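Frequently Asked Questions

I bake bread at home and sell it to my neighbors from the front porch on bake days. I'm Zuweira Alhassan, the porch is on Dogbe Lane in Turnley, and these are the things people ask me most in the comments. Last updated Wednesday, August 3, 2022.

How do I order?

Send me a message through the contact form before noon the day before a bake. Tell me which loaf, how many, and whether you want it sliced. I'll write back with a yes or a "sorry, the oven's full." If you don't hear from me by supper, nudge me. Messages do get lost in my junk folder and I'd much rather be pestered!

What do you bake every week?

The plain country sourdough, the oat and honey, and a seeded rye that has a small but very loyal following. Everything else comes and goes. Cinnamon raisin is back in December, and yes, I know that's a long wait.

How old is your starter?

Older than my blog, younger than my car. It came from a friend in Ponlow, in a jam jar wrapped in a dish towel, and it has survived two house moves and one week when I forgot it behind the pickles. I feed it equal weights of flour and water every morning. I'm happy to give some away – bring a jar with a lid that isn't too tight.

My loaf spread out flat. What did I do wrong?

Probably let it sit too long before baking. I did this for a whole winter. Try cutting the last rise short by half an hour and see what happens. If the dough is still a puddle when you tip it out, use a little less water next time. A flat loaf makes great toast anyway.

What flour do you use?

Clorier bread flour for the white loaves and whatever rye the mill shop has in. I've tried fancier bags and my family couldn't tell the difference (I could, a little).

How many loaves have you sold?

My notebook says 1347 since I started, with 148 of those being the rye. I would have guessed more rye, going by how much people talk about it.

Can I freeze it?

Please do! Slice it first, bag it well, and toast it straight from the freezer. The rye freezes best. The oat and honey gets a bit crumbly but still tastes fine.

What kind of basket should I keep bread in?

I like wicker, the kind with gaps in the weave so the crust can breathe. Put a cotton cloth in first or you'll be picking crumbs out forever.
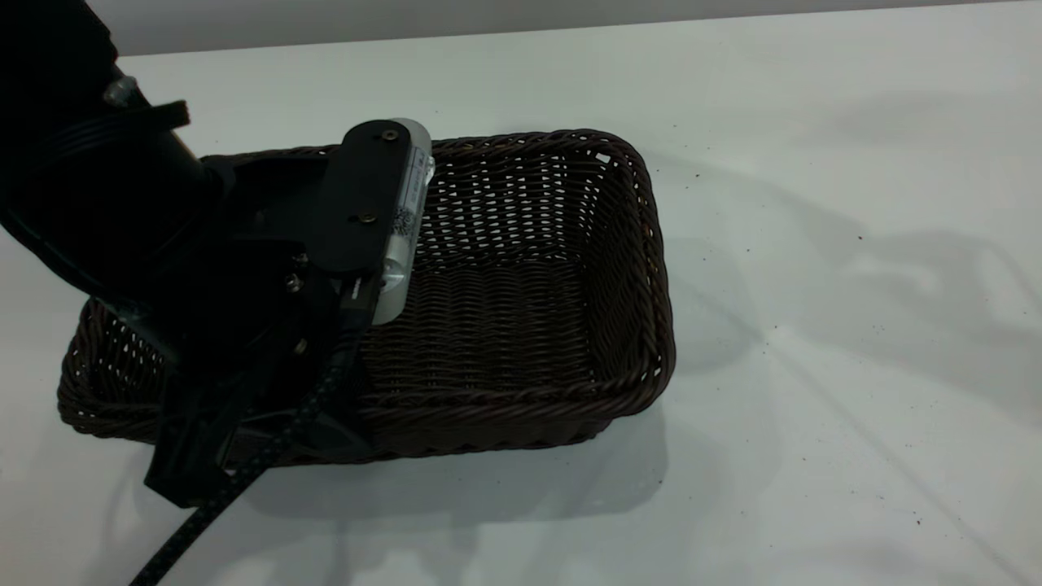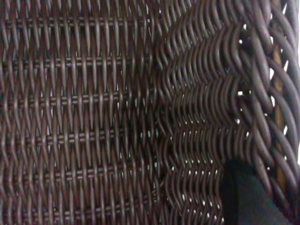 Dark brown in these first two, a lighter tan in the next two.
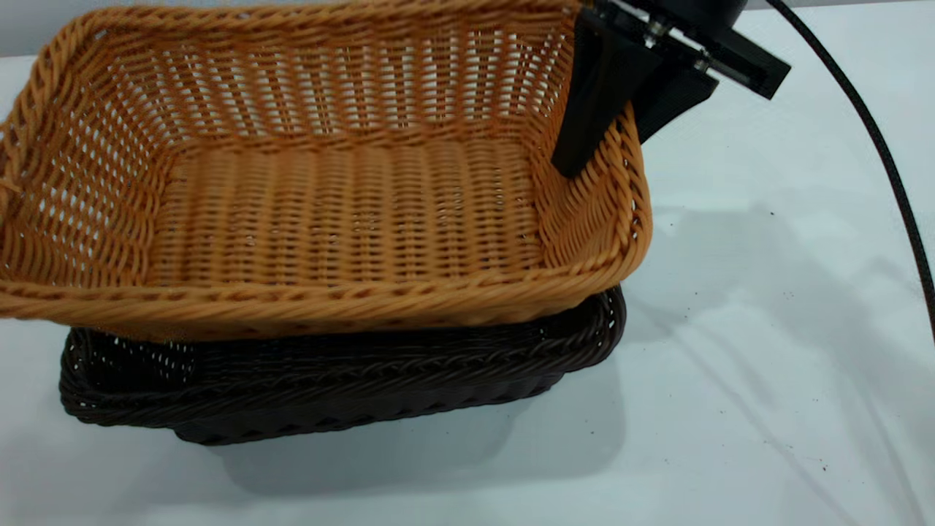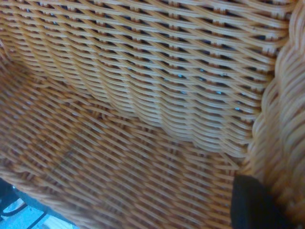

Two days is my limit for leaving a cut loaf out in summer. After that it goes in the freezer or turns into breadcrumbs.

Do you deliver?

Only if you live on my street, and even then it's mostly an excuse to say hi to your dog. Everyone else, come by the porch between four and six. Bring your own bag if you remember.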